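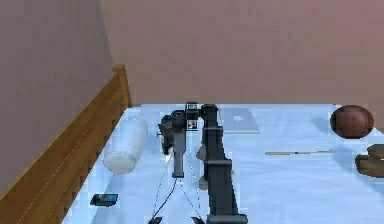 My bedroom setup in the simulator, arm over the bed

Clearing a bed in sim - how many demos, and how mixed should they be?
Posted by marrowfat_pete in Learning from Demonstration

Hi all. I've been lurking since about August and finally have something worth asking.

I'm trying to teach an arm to tidy things off a bed. It's all simulated for now (I'm using Staltik for the scenes, teleoperating with a cheap controller from the sofa) and the idea is that you name a thing and the arm goes and gets it. The scene I record in most has a laptop, a phone, a basketball, a big white jar on its side and a thin wooden stick, all on a pale blue sheet. I shuffle them about between takes, though if I'm truthful I don't shuffle them very far.

So far I've got 1,247 recorded attempts. The jar is going nicely. The basketball is so-so. The stick is a disaster - the policy goes to more or less the right place, closes on nothing, and then carries its handful of air off to the drop zone looking very pleased with itself. The phone is nearly as bad.

What I can't work out is whether I need more of the same or something different. My demos are quite clean, by the way. If I fumbled a grasp I binned the take and did it again, so nearly everything in the set is a nice smooth first-time pick. I also always start with the arm in the same upright pose because the reset button puts it there and I'm lazy.

Two things I'd love opinions on. Should I keep the fumbled takes? And does it matter that it's the same bed, same pinky walls and same lighting every single time? I'd like to try this on a real arm by the spring, and I'd rather not record another thousand of the wrong thing. My thumbs hurt.

gultport_gal

Oh, I have been exactly where you are, sore thumbs and all!

Keep the fumbles. Well - keep the ones where you missed and then recovered. If every take you feed it is a perfect pick, it has never been shown what a miss looks like or what to do next, so off it goes with its handful of air. I'd go further and fumble on purpose. For the stick, record 30 takes where you deliberately come down a bit to one side, stop, open, lift, shift over and try again. When you train, though, cut out the deliberate bad approach and start from the moment you begin putting it right, otherwise you're teaching it to miss. I forgot that bit on my first go and ended up with an arm that missed beautifully every time and then corrected itself.

Takes where you never got hold of the thing at all are a different matter. I keep mine in a separate folder marked as failures. They're no good for plain copying but they came in handy later for training a little "did I get it?" checker.

On the stick and the phone, have a look at what your policy can see at the moment of closing. Thin flat things are miserable from a high view, and the gripper can end up hiding the very thing it's reaching for. I had the same trouble with a ruler in my Lostel kitchen scenes and adding a second view from low down at the side did more for me than any number of extra takes. If you have to pick one thing to try this weekend, try that.

And vary the start pose! Your reset button is not your friend. I wrote a few lines that nudge every joint by a random amount before each take and then forgot they were there.

brunner_fan_88

more data. always more data. 1,247 is nothing

tin_kettle

I agree with most of what gultport_gal said, so I'll stick to the walls and the lighting.

Yes, it matters if you're going to a real arm, but it's the cheapest thing on your list to fix and it doesn't need your thumbs. If Staltik saves the joint positions and object poses for each take (mine does, under the replay settings), you can play the same recordings back with different wall colours, different sheets, lights moved, camera shifted a touch, and save fresh pictures from each one. I made 4 versions of each take like this. Your blue sheet can be mustard, stripy, whatever you like. Check afterwards that the object still ends up where it did the first time, as changing anything to do with friction can make a replay go wrong halfway through, and a take where the jar rolls away while the arm lifts thin air is worse than no take.

Replays won't give you new object positions though. That's where I'd spend your recording time. You say you don't shuffle them far, and I bet if you plotted where the stick was at the start of every take you'd get one tight little blob. Let the computer choose the positions and the angle too. People placing things by hand are awfully tidy about it. I never once put two things touching until I let the script do it, and it turned out half my real desk is things touching.

Also, how many takes per object? If the jar has hundreds and the stick has a few dozen then you may not have a mystery at all.

marrowfat_pete

Thank you both (and brunner_fan, I suppose). Just counted, and the stick has 3 takes for every ten of the jar, so tin_kettle wins that one. I plotted the positions as well. It's a blob. Quite a small blob.

Going to sort out random placement first, then the side view, then the fumbling. Does anyone know whether the joint nudging needs doing before or after the scene settles? I tried it before and the basketball ended up on the floor.

gultport_gal

After! Let everything come to rest, then nudge, then check the arm isn't touching anything before you start recording. If it is, roll again.

Contact the moderators | Copyright the posters and Gultport Makers Forum | Back to top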